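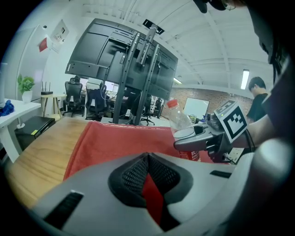

Handgreifer mit Flasche und Marker am Finger, Sicht der Greiferkamera.

Beispiele mit dem Handgreifer aufnehmen: was wir nach 313 Durchläufen noch glauben

Im Prospekt von Tostik klingt es einfach: Greifer in die Hand nehmen, Aufgabe vormachen, Daten hochladen, fertig ist das Modell. Ich bin da vorsichtig. Von unseren ersten 313 Aufnahmen haben wir 82 weggeworfen. Die Anleitung ist für Leute, die trotzdem anfangen wollen.

1. Aufgabe in einem Satz aufschreiben. „Flasche greifen und auf das Tuch stellen“ reicht. „Tisch aufräumen“ ist keine Aufgabe.

2. Marker am Finger prüfen. Er muss bei offenem und geschlossenem Greifer lesbar bleiben. Sonst schätzt Dustuleck die Öffnungsweite, und diesen Schätzungen traue ich nicht.

3. Sieben Probeläufe machen, dann ansehen. Komplett, in normaler Geschwindigkeit. Wer erst am Abend nachschaut, hat den Tag womöglich verloren.

4. Langsam schließen, kurz halten, dann heben. Die meisten Menschen greifen viel zu hastig.

5. Startposition ändern. Gegenstand verschieben, drehen, von der anderen Tischseite kommen. Durchsichtige Flaschen gehören für mich unbedingt dazu, auch wenn sie Ärger machen.

6. Fehlversuche getrennt ablegen. Brahim Fahmy will sie mittrainieren, ich halte das bisher für Wunschdenken.

Ob man wirklich 1000 Beispiele braucht, wie oft behauptet wird? Bei uns fehlt dafür jeder Beleg. Im Oktober vergleichen wir zwei kleinere Sätze, beide mit derselben Flasche.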